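Pay for the Arm, Then Ask About the Practice Files

By Dorothy Fairclough

Golton sells its Himden kitchen arm for $4000. The simulation pack, which lets you rehearse a task on screen before the arm tries it, is another $400. I think the pack should be in the box.

A small caterer who buys this arm has no robotics staff. She has a counter, some tools and 40 lunches to get out. If she can't try a new grip on screen, she will try it on her own counter, with her own tools, and pay for whatever gets scratched.

Flynn Sheehan, who sells the arm for Golton, told me most buyers never open the software. Maybe so. Most of them haven't been given it. Pandetti charges $3368 for a slower arm and includes its simulator.

I have complaints about the pack too. The manual is thin, and the object library needs more tools with long handles. Those can be fixed in an update. The price could be fixed in March, when the new list comes out.

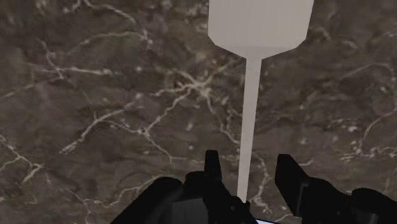

A simulated gripper at the handle of a paddle-shaped tool, over dark marble.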